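Otia Rents Study: Progress Report to the Fund
Jul 6, 2022

You asked for a short report this time. The last one ran to 54 pages, so we take the point.

Where we are

We now have asking rents for 637 flats in Otia, against a target that was lower and, looking back, rather timid. Landlords are happy to say what they charge. They go quiet when asked what they charged last year, and only 148 of the records have a usable earlier figure.

The early picture is dull in a useful way. Rents rose fastest in Gallar, where almost nothing has been built, and slowest along the Baysal side, where the council let people put up flats and people then lived in them. We had budgeted for a more surprising result.

Gallar's homeowners' group has sent us a rebuttal. It argues that new building pushes rents up, and also that it would ruin the value of their houses. We have filed it under both headings.

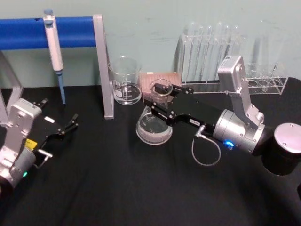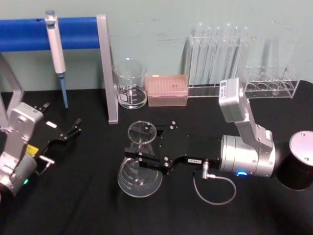
Glassware and tools on a black work surface.
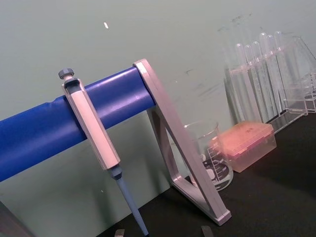 A pipette on its stand.

Money

We are 9 per cent under budget, mostly because one post stayed empty all spring – the candidate we liked couldn't find anywhere to rent. The post is now filled by someone with a patient aunt.

Next

Second round of rents in September, with a better question about last year's figure. We would like to move the unspent money into that round and need your yes in writing before we do.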